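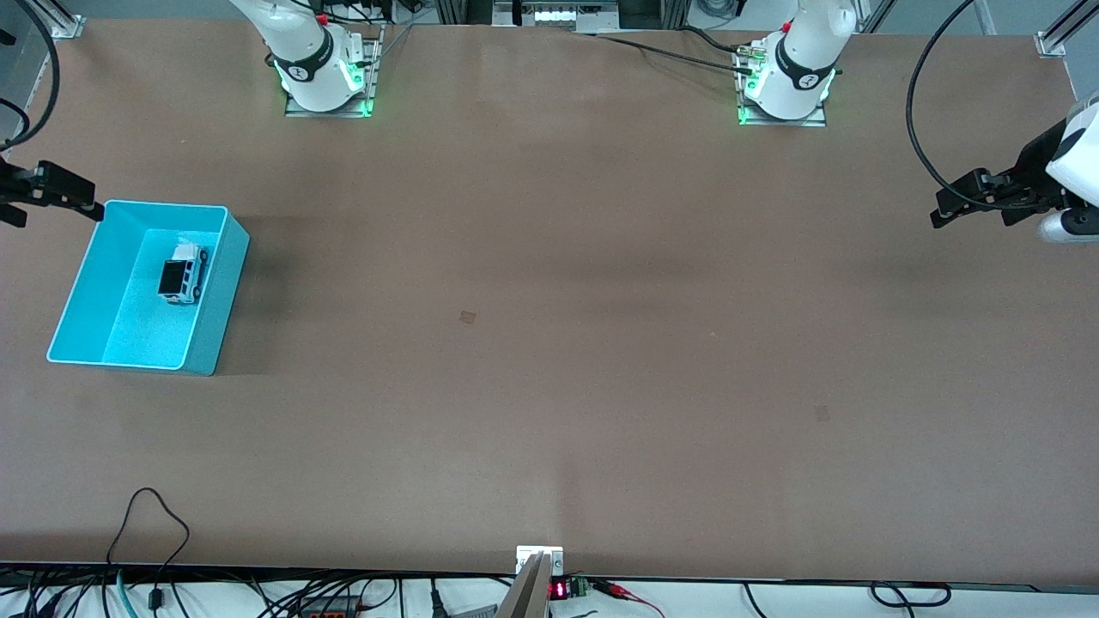

A toy bin is an open container used for storing playthings between periods of use. Most are made of moulded plastic, although fabric, wire, wicker and wood are also common. The term covers a wide range of sizes, from small tubs that sit on a table or shelf to large floor boxes that hold most of a child's toys. In British homes the same object may be called a toy tub, toy box or tidy box. "Toy box" is more often kept for the larger kind with a lid.

Terminology

The words bin, tub, box and crate overlap a good deal. In general a tub has plain walls and no lid, and a crate has slatted or pierced sides. A box usually has a lid, hinged or loose. "Bin" is the broadest of the four and is the usual word in nurseries, where it may be applied to any container that slides in and out of a storage unit. Shallow versions that run on rails are called trays.

History

Before the twentieth century toys in most households were few and were kept in drawers, cupboards or chests along with other belongings. Separate toy chests were found mainly in houses with a nursery. These were wooden and heavy, and many had begun as blanket boxes.

The light plastic tub became common after the Second World War, when moulded household goods such as washing-up bowls and buckets became cheap enough to buy in numbers. Many early toy tubs were simply bowls put to another use. Containers sold specifically for toys followed, generally in bright colours, and by the 1980s stacking and rail-mounted systems were in wide use in schools.

Design

Shape

The commonest shape is a rectangle with rounded corners. Round tubs are easier to carry by the rim but leave gaps when they stand side by side. The walls normally slope outwards from the base. This slope, known as draft, allows the moulding to be released from its tool and lets empty bins nest inside one another. A steeper wall gives more room at the bottom but makes nested bins harder to separate.

Depth

Depth has a strong effect on how a bin is used. In a shallow bin every toy can be seen from above, and a child can take one out without disturbing the rest. A deep bin holds more for the same shelf space, but small things work their way to the bottom and are often forgotten, and children tend to empty a deep bin onto the floor to find what they want. Tall walls are useful for wheeled toys and balls, which roll out of a shallow tray when it is carried.

Colour

Strong plain colours are usual, blue, red, yellow and green being the most widely sold. Colour may be decorative or may act as a label, with one colour given to each type of toy. Pale interiors make dark objects easier to find, and the reverse is also true. Clear plastic avoids the question but shows scratches and tends to be more brittle in the cheaper grades.

Handles and rims

Small bins often have no separate handle and are lifted by the rim, which is rolled or folded over to stiffen the wall. Larger bins may have cut-out hand holes or rope handles. Hand holes weaken the wall slightly and let small parts escape when the bin is overfilled.

Materials

Polypropylene is the usual plastic for rigid bins. It is light, keeps its shape and can be washed in warm soapy water. Low-density polyethylene is used for flexible tubs of the gardening type, which bend when gripped and survive being sat on. Both can become brittle after long exposure to sunlight.

Fabric bins are built around a card or wire stiffener. They are quiet and fold flat, but most cannot be fully washed and the corners sag with use. Wicker is strong for its weight, though broken ends can scratch the skin and catch on knitted clothing. Wooden boxes last longest. They are also the heaviest, and their lids need some form of support to stop them falling.

Contents and sorting

Toy bins may be mixed or sorted. A mixed bin takes anything that fits. It is quick to fill and suits very young children, who do not yet sort reliably. A sorted bin is kept for one class of toy, such as building bricks, dolls' clothes, animals or vehicles.

Vehicles are among the toys most often given a bin of their own. Small cars, vans and lorries are hard, compact and of similar size, so they pack well and come to little harm from being piled together. Paint on metal models does chip, and collectors keep such models in divided cases. Plastic vehicles for younger children are generally moulded in one or two colours, with windows shown as dark panels, and are little affected by rough storage.

Jigsaws, board games and toys with many matching parts are poorly suited to open bins. They are normally kept in their own boxes or in zipped bags, which may then be placed in a bin together.

Labels

Where children cannot yet read, bins are labelled with a picture, an outline of the toy or a sample fixed to the front. Written labels are often added beneath the picture. The label is repeated on the shelf in many nurseries, so that the bin as well as the toy has a marked place.

Use at a table

Small bins are used at tables as well as on the floor. The bin is set to one side, leaving the middle of the table clear, and toys are moved between the two. This arrangement is used for sorting games, for counting and for tidying practice, in which a child returns toys to the bin one at a time. A plain tabletop with a matt finish is often preferred because it does not reflect overhead lights, and toys stand out against it. Smooth bins can slide when a toy is dropped in hard. A damp cloth or a rubber mat beneath the base prevents this.

Malou Oddsson, in a handbook for childminders, describes a tidying routine known as "last one in". The adult leaves a single toy out after the rest have been put away, and the child chooses where in the bin it goes. She recommends a bin that the child can reach across when standing, and advises against filling it above the rim.

Commercial ranges

Toy bins are sold singly and as systems. The Rultik range consists of rectangular tubs in two depths, made to fit a common shelf unit. The shallow tub is sold as the Ki and the deep one as the Iva. The Iva is 58 cm long, and the full shelf unit stands 88 cm high and holds 7 tubs. The two depths share one rim size, so either may be placed in any opening. Lids were added to the range on 1 Jan 2021 and fit both tubs.

Miltness makes flexible round tubs with two handles. These do not form part of a shelf system and are mostly used on the floor or outdoors.

Safety

The main hazards are connected with lids. A heavy hinged lid can fall on the head, neck or fingers, and a closed box large enough to climb into carries a risk of suffocation. Lidded boxes for children should have a support that holds the lid at any angle, together with ventilation gaps that remain open when the box stands against a wall. Open bins avoid both problems.

Stacked bins can topple if the upper ones are loaded more heavily than the lower. Bins on high shelves encourage climbing, and heavy contents are best kept near the floor. Cracked plastic should be discarded, as the edges can be sharp.

Cleaning

Rigid plastic bins are emptied, washed with warm water and washing-up liquid, rinsed and left upside down to dry. Grit collects in the corners and under the rolled rim, where a soft brush is more useful than a cloth. Marks from wax crayon can be removed with a little cooking oil before washing. Fabric bins are vacuumed and sponged. Wicker should be brushed out and wiped with a damp cloth, then dried away from direct heat.

See also

Blanket box
Nursery furniture
Storage crate
Toy chest
Toy vehicle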